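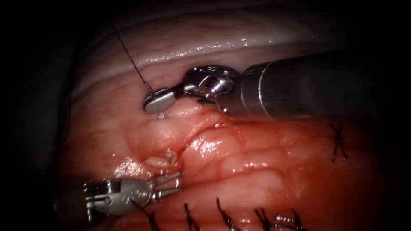 The Staniforth skills center opened its doors on a Wednesday in March, and I went along with Graham Tapley from our sewing and leatherwork group. It is on the Storden road, past the garden supply place. Parking was easy. We signed in at 9 and were given name stickers and a map.

The morning was about stitching. Reece Cropper, who teaches the suturing course, started with the needle. It is curved, and you turn it through the tissue along its own curve. Pushing it straight tears the edge. The thread follows, and you leave it a little slack until you are ready to tie. Graham asked why they don't run one long stitch as we would on a seam. Reece said they teach both, but with separate stitches, if one knot fails the others still hold.

Then we sat down in the viewing room, which seats 84 and was over half full, to look at the work on the big screen. At that size everything is shiny and wet, and it took me a while to sort out the pale band along the top from the redder tissue below it.

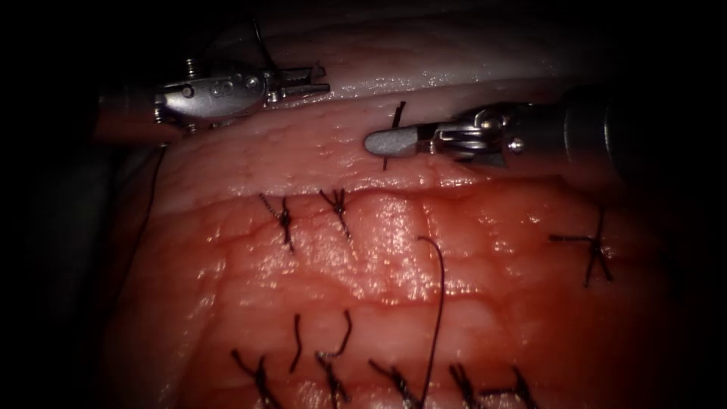 Knots were the part I liked best. Three of them in a row across the middle, black thread on pink, with short tails sticking out. I would have trimmed mine closer. Reece said a tail cut too short can let the knot slip, and beginners nearly always cut too short.

After lunch (soup and rolls, 2 dollars) we had a turn on practice pads with ordinary hand tools. My first few stitches puckered. Graham's were neater but he took twice as long. The pads are made by Proltevel and can be bought at the front desk.

We skipped the Morkura talk and left before the afternoon traffic. The next open day is in the fall. Wear something warm, the viewing room is chilly.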